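Home | Notes | Checklists | Tooling | Contact

Wrist camera and perception stack: pre-run checklist with comments

Applies to the Gondarden cell, both arms. Work through it in order before any run that writes to the planner. Mark each line OK, FAIL or N/A and put a comment where the result is anything other than a plain OK. Comments below are from the September check, done by Kibet Bakilana.

Section A. Software state

A1. Controller and perception node are on the same release tag. OK.
A2. No local edits in the launch folder. FAIL, then OK. One uncommitted change to the gripper speed limit. Stashed it and restarted.
A3. Clock offset between camera host and controller is under 25 ms. OK. Measured 18.
A4. Log disk has room for a full run. OK.
A5. Old planner cache cleared. OK. The clear script still prints a warning about a missing folder – ignore it, the folder was renamed two releases ago.

Section B. Motion and stops

B1. Emergency stop tested from the pendant and from the door. OK.
B2. Software stop halts a slow joint move. OK. Tested on each arm separately.
B3. Protective stop clears only after a manual reset. OK.
B4. Workspace limits loaded from the cell file and not from defaults. OK. Check the table height by hand, as the default file has a value that looks sensible and is wrong for this cell.
B5. Watchdog trips if perception stops publishing. OK. Killed the node during a slow move, arm held position.

Section C. Wrist view

Save one still from the wrist stream with exposure locked and keep it with the sheet. Look at it by eye before reading any of the detector scores. The points to check are highlights, shade on the work surface, focus and anything that the segmenter could take for an object.
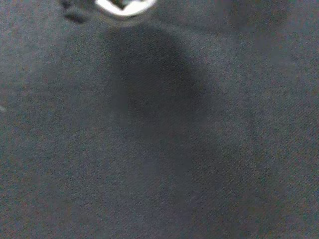 C-still: wrist view over the grey fabric, white curved object at the top edge.

C1. Highlights. COMMENT. The lower rim of the white object is overexposed. Depth on blown pixels should be masked out before it goes to the planner. Mask setting confirmed on.
C2. Shade on the surface. COMMENT. Large soft shadow down the middle, darkest just below the white object. The boundary is vague on the right and lower down, so a plain brightness threshold is no use for this view. Use the learned mask and check that the shadow is not returned as an obstacle.
C3. Focus. COMMENT. Slightly soft. The weave can still be made out, including in the shadow. Do not use this view for fine edge fitting.
C4. Unknown shapes. COMMENT. There is a dark blurred shape to the left of the white object and I can't read its outline. It must be labelled "unknown" and treated as occupied space. There is also a tiny pale fleck on the far left. Minimum blob size should drop it.
C5. Noise. COMMENT. Visible speckle in the dark parts. Temporal filter left on.

Section D. Planner input

D1. Masked depth reaches the planner with the mask applied. OK. Compare the two topics side by side; a green status light on the dashboard only means that messages are arriving.
D2. Unknown regions are kept as occupied for the full planning cycle. FAIL. They were dropped after the first update. Logged as item 109 in the Kirui tracker. Runs are limited to slow speed until it is closed.
D3. Approach path keeps at least 40 mm clear of unknown regions. OK at slow speed.
D4. Replan on changed mask. OK.

Section E. Sign-off

Cell released for slow runs only. Full speed needs D2 passed and the whole of Section C repeated with a new still. The Drorkatwood cell uses the same planner build and should have D2 checked before its next run.

Checked by: Kibet Bakilana

Comments (3)

astlow_dev: We saw the same thing as D2. In our case the map decay was being set in two places and the second one won. Worth a search through the launch files.

K. Bakilana: Thanks, will look. We do have two config files loaded at start – the cell one and a shared one.

mp: Could C2 say which shadow score counts as a fail? I never know what to write on that line.

Last updated: September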